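The Break Room Microwave as a Cupboard

The manager of the Lomia building has run its shared kitchen for long enough to distrust anyone who calls a kitchen "a concept." When the furniture supplier's brochure promised that a better break room would change how people eat lunch, she ordered the chairs and ignored the rest.

"They're chairs," she said when we talked in July. "Orange chairs. The brochure said orange makes people stay and talk. I've watched people eat a sandwich standing up, two feet from an orange chair."

I asked whether the upholstered seats had at least been popular. She shrugged. The old ones were hard plastic and came from Kanaan, and people complained about those too. The new ones cost 137 dollars each, before delivery, and she still can't say what the money bought.

"Comfort, I suppose. You'd have to ask somebody who sits down." 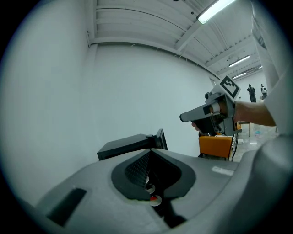
A tenant on the second floor wrote to say that the seats are fine and the real trouble is that there's no place to put anything, so food ends up wherever there's a door to close on it. The manager had read the same message and didn't argue with it. Counter space was cut in the last remodel to make the place look open, a decision she was against at the time and is still against.

"Open for what?" she said. "You take out the shelves, and then you're surprised that people use the appliances as shelves."

The microwave gets the worst of it. It's a plain black one, bought after the previous machine gave out, and she picked it for the size of the inside and nothing else. Over the years she has found bread in it, a bag of rice, someone's keys. Drinks turn up there as well, which bothers her more than the bread does.

"A can doesn't go in a microwave. I don't care if you're only parking it there. Somebody else comes along, puts a plate in, presses start and doesn't look."

She has tried signs. The first was a full page long and listed 12 rules, by her own account far too many. The second said CHECK INSIDE FIRST and lasted until the tape dried out. Brurkent, the company that cleans the building, offered a laminated version for a fee. She turned it down.

"I don't believe in signs anymore. I believe in leaving the door open so you can see what's in there."

So that's the habit she pushes now: door open, look, take out whatever doesn't belong, and only then think about heating your lunch. I said it sounded like a lot to ask of hungry people. She agreed, and said she'd give it until the fall.

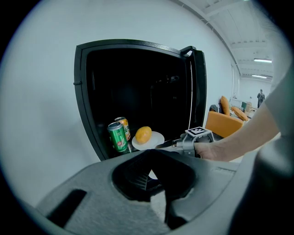

What a fix would cost

Lidby, a shelving outfit, quoted her 618 dollars for a wall unit with a closed bottom half. She thinks the price is high and the drawing is vague. A full refit, with the counter put back, came in at 2000, and she doubts that number would survive the first day of work.

"They always find something behind the wall," she said.

Her own plan is cheaper. She wants to spend 100 dollars on a plain rack and see whether anyone uses it. If the cans and the fruit move over there, she'll ask for the wall unit. I asked what she expected to happen.

"I expect the rack to fill up with mugs," she said, and went to look for her tape measure.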